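2022-03-08, garment folding, handheld grippers

OK so second day on the clothes task for Presia and I'm finally getting into a rhythm with it. Writing this down before I forget which settings went with which batch (last time I trusted my memory and lost an afternoon).

Start of day: charged both grippers, wiped the pads, ran the open/close calibration. The left one came back with 2013 at full open and it should be 2000, so I redid it with the jaws squeezed all the way first and then it was fine! Do that every time from now on. Right one was good on the first go.

## What I did

- Warm-up on towels, none of it kept. My first few folds are always jerky and I don't want the policy learning my morning wrists.
- Light shirts next. Easy, pleasant, edges show up nicely, nothing to report.
- Then the dark stuff, which is where it got slow. Takes up to 1811 are light clothes, everything after that is dark. Please don't mix them when you sort, I want to compare the two.
- Black garment over the plaid cloth: pinch a narrow fold between the blue pads, keep the second gripper close on the right. I keep wanting to grab a big fistful and it bunches up every time, so small pinch, pause a beat, then lift.

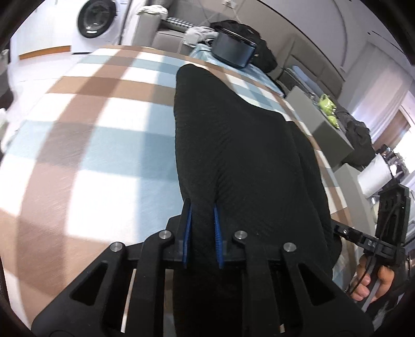
## Things to fix

Take 106 has a long stretch where I just stood there deciding which corner to go for. Trim it or toss it, I don't mind.

My squeeze is too fast. When I played a few back at half speed the jaws snap shut before my arm has settled, and the Renaud arm is going to copy that faithfully and miss. Slow close, then move.

Still need to ask the Jestden folks if they want the failed grabs labeled or left out. I've been keeping them in a separate folder for now, with a note on each one about what slipped.

Next up: same clothes, starting from a crumpled heap, and more left-hand leads (I'm so right-handed it's showing in the data).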